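Salon Bench, heather grey
Barketti Upholstery – Item 1774

The Salon is a padded bench for the bedroom, the hallway or the laundry corner. It has rounded corners and a finely woven cover in heather grey, a colour that goes easily with a plain off-white wall. Many of our customers use it as the place where the clean clothes are sorted and folded before they go in the drawer. 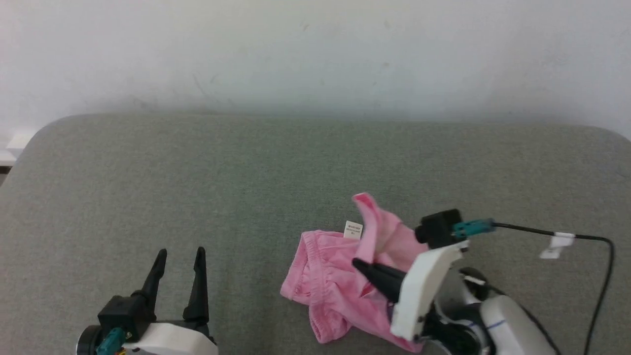 Lorenz Lüthi wrote to us that he folds all the children's clothes on his Salon since December, and that small things with elastic waist do not slide down like they did on his old leather one. He would only wish it a little higher.

For him and for others who asked: a set of higher feet, 5 cm, can be ordered under number 302. They are screwed in by hand and no tool is needed.
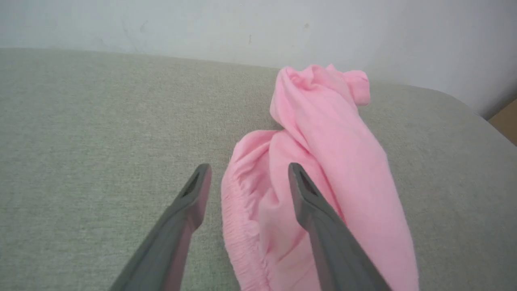
The cover comes off with a zipper at the back and may be washed at 30 degrees. Please do not put it in the dryer – it can become smaller. Lint is best taken away with a soft brush, always in the direction of the weave.

Also available in the colours Pullent (dark blue) and Wallner (sand). Delivery takes 12 working days. Spare covers are sold separately, please give the item number when you order.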